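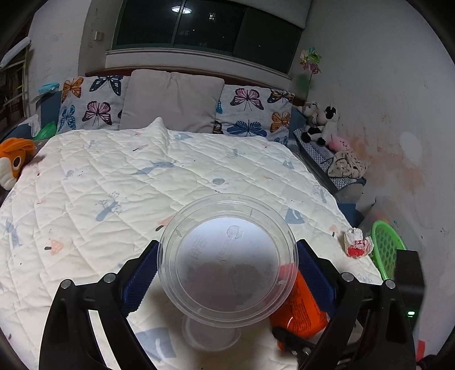
Flotisari Neighbours > Home > Tidying and storage

Lids with no tubs, tubs with no lids, half empty packets. How do you sort it all without a proper worktop?

Posted by mintcupboard

Ok so. Moved to a smaller place in March, kitchen is basically a corridor with a sink. All the plastic tubs and lids came over in one big bag, plus whatever was in the cupboard at the time. Packets, paper cups, a couple of bottles, cartons of this and that. It's been sitting there since. Want it gone before next Tuesday when I've got someone staying.

No worktop to speak of so I'm doing the sorting on top of the quilted cover, which is cream, so you can guess how I feel about drips. Anyway. Things I'm stuck on:

The round clear ones. I've got loads and they nearly all look the same until you try putting one on another. Is there a quick way to tell which lid goes with what? Some have little raised writing but I can't read half of it, same colour as the plastic.

Cloudy plastic. Some of mine have gone frosty looking or maybe they always were. Bin or keep?

Big clear bottles with a screw cap. Worth keeping for anything? I always think I'll use them and never do.

Cartons with masses of tiny print. Do I need to keep the box or can I just keep what's inside and lose the box? Takes up so much room.

And the packets, the shiny sort. Not sure if they recycle. Our council leaflet is useless, just says "no film" and then has a drawing of a crisp packet.

I have one shelf, 23 cm deep, and a drawer. That's it. Please don't tell me to buy a storage system, tried that, it was a Kurek one with the sliding trays and the trays were too tall for the drawer so now that's another thing to get rid of. Sorry for the long post, typing on the bus
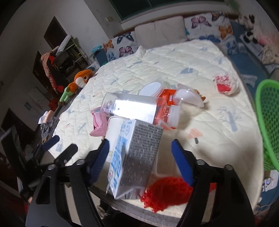

threepegs

Do the lids first, leave everything else. Seriously. Packets and cartons can go back in the bag for an hour, you'll only get muddled.

What I do:

Every tub out, right way up, no lids on. Every lid in a seperate heap. Pick a tub, try lids till one goes on and STAYS on. Press all the way round the rim, then lift it by the lid. If it comes off it doesn't fit, don't talk yourself into it. Matched ones go on the floor or a chair, well away from the rest.

Don't go by eye with round ones. A couple of mil out and they look identical but won't seal. Lay one lid on top of the other upside down, rims together, and you'll feel the difference with a thumb.

Raised writing: hold it by the window and tilt it, or rub a soft pencil over a bit of thin paper laid on top. Works like a coin rubbing. It's mostly the plastic number in a triangle, sometimes the size in ml or litres. If the tub and lid have the same code somewhere that's your pair. Cheap ones often have no code at all so don't spend ages.

Anything left at the end with no partner goes. I gave myself a "one week in case it turns up" rule and nothing ever turned up.

Quilt: put an old sheet or towel over it. Stitched covers hang on to crumbs in the seams and you'll be picking them out for days. If something does drip, blot don't rub, cold water first.

Shelf: 23 cm is fine! Lids on their edge like plates in a rack, tubs nested biggest to smallest. Lids lying flat in a pile is what eats the room, plus you always want the bottom one. A loaf tin makes a good holder for standing them up if you've a spare.

Hope the visitor appreciates it

oldjasarroad

Cloudy: two kinds. Some plastic is made like that, if it's the same all over and smooth then it's just how it came. If it's gone cloudy in patches or feels rough it's worn, usually dishwasher or scrubbing. I'd use those for buttons, screws, pegs and so on, not food. Cracked or gone sticky, out.

Bottles: keep 2, max. One for watering plants and one for when the water goes off (ours does, twice last winter). Put the cap back on whatever you keep or recycle. Squash the rest first, cap back on after, that's what ours ask for anyway but check.

Packets, the scrunch test. Scrunch in your fist, let go. Springs back open = plastic film of some sort, and plenty of bigger supermarkets have a bin for it near the door. Not a perfect test and your local lot may say otherwise. If it's got food all over the inside they won't want it, shake it out at least.

mintcupboard

Brilliant thank you both. Did the lids last night with the thumb thing. 13 pairs!! and a depressing amount of leftovers which are now in the hall. Pencil rubbing worked on some of them, not the frosty ones, I think the writing's just too worn or I'm too impatient. Towel was a good shout.

Still not sure on the boxes though?

oldjasarroad

Sorry missed that bit. Depends what's in it.

Food: keep the use by date and the cooking instructions. Cut both bits off the card and put them in the jar or tub with the food, facing out. Allergy info too if you ever feed other people.

Medicines, cleaning stuff, anything you'd ring someone about if you got it wrong: keep in the original box, full stop. Don't decant. Doesn't matter how small your shelf is.

Batteries, bulbs, gadgets: take a photo of all the sides, box goes flat in the recycling. Keep the box till the return period's up if it was dear.

Flaps and all go flat, slit the tape or glue at one end and it folds down by itself. Don't post whole boxes in the recycling, they fill it in no time.

hatchbackgull

just chuck it all tbh. moved 3 times and every time I carried the same bag of lids. never missed any of it

threepegs

Can't chuck 13 good pairs, they're handy! But yes to the leftovers. If they're clean and whole, the swap shelf at Parer Community Hall takes tubs on weekday mornings, they like them for the seed swap and the kids' paint. Bus 311 stops outside. Ring the bell, the side door sticks. They might want your sliding trays as well.

mintcupboard

Oh the 311 goes past mine, perfect. Will take the trays and the leftover tubs (lids on their own too? will ask). Flattened four boxes tonight, photos done, kept the tablets in theirs. Drawer closes now. Packets are next, tomorrow probably, need to find out which shop has the bin. If anyone knows one near the Jasar end of town shout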